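Thursday, Kokbridge, dye bench

Madder bath no. 4. 78 g root, soaked overnight, strained twice. Wool skeins in at 9.40 — colour weak, more brick than red. Alum old?

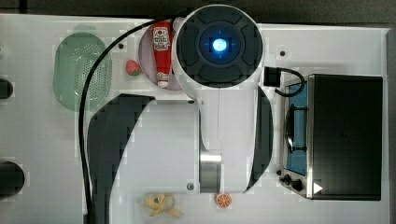

Chalk next. Added a pinch, bath went darker within minutes. Shoud have weighed it.
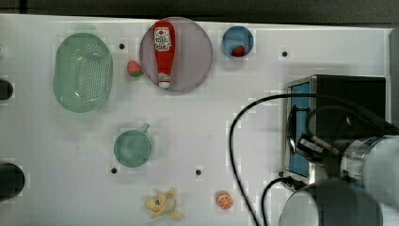
Nuria Gashaw
Dye technician

Skein B rinsed, still bleeding. Try the Worku alum tomorrow, same root, 1000 ml.

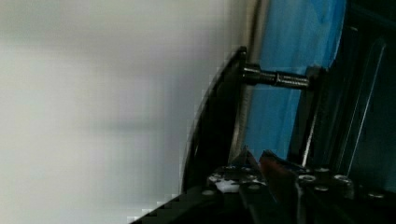
Ebise Asfaw: check the tap water first, ours was hard all week. Would explain the brick.

Fair. pH strips on order.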